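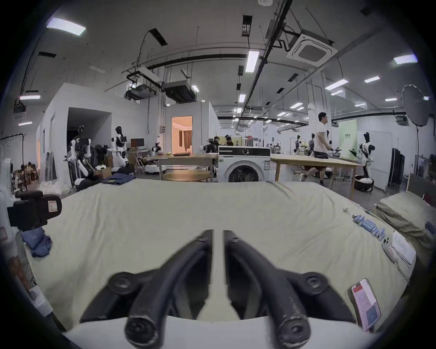

Will the robots take over the jobs of the people who work in the Wadberg workshop? The jobs stay, and so do the people in them. What changes is how they spend their day.

Wadberg is opening a household robotics floor at its Rururbridge site this February, and the 13 people who used to test home products there by hand are moving onto it as robot trainers. The program is called Kemeys. Its goal is to teach humanoid robots everyday chores such as making a bed, folding clothes and loading a washer, and the people doing the teaching are the ones who have done those chores at work for years.

Testers used to repeat the same task through most of a shift. One fabric trial could mean folding the same pair of pants 48 times before lunch, and wrists and shoulders paid for it. Under Kemeys, a trainer shows a task a few times with a hand-held gripper, checks the recording, then moves on to the next one. Work stints are capped at 17 minutes, with a change of station after each – the crew asked for that and we are very glad they did!

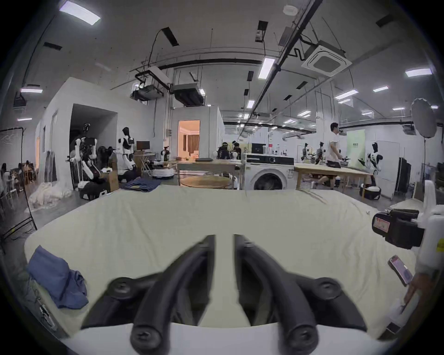 Pay grades went up for all 13 trainers when the new roles began. Each of them completed 19 hours of paid training, split between safety around moving machines and reading the recordings. Trainers also decide when a task is ready to hand over to a robot, a call that used to sit with the engineers upstairs. The engineers tell us they like it better this way, and so do we.

There is still plenty to learn. Soft things are hard for machines, and a wrinkled sheet can hold up a whole afternoon. Trainers keep a shared log of what gave them trouble, and that log now sets the agenda for the Monday meeting.

Westatent, which supplies the training software, will add a simpler review screen this spring based on the crew's notes.

Media visits to the Rururbridge floor can be arranged through the Wadberg press office.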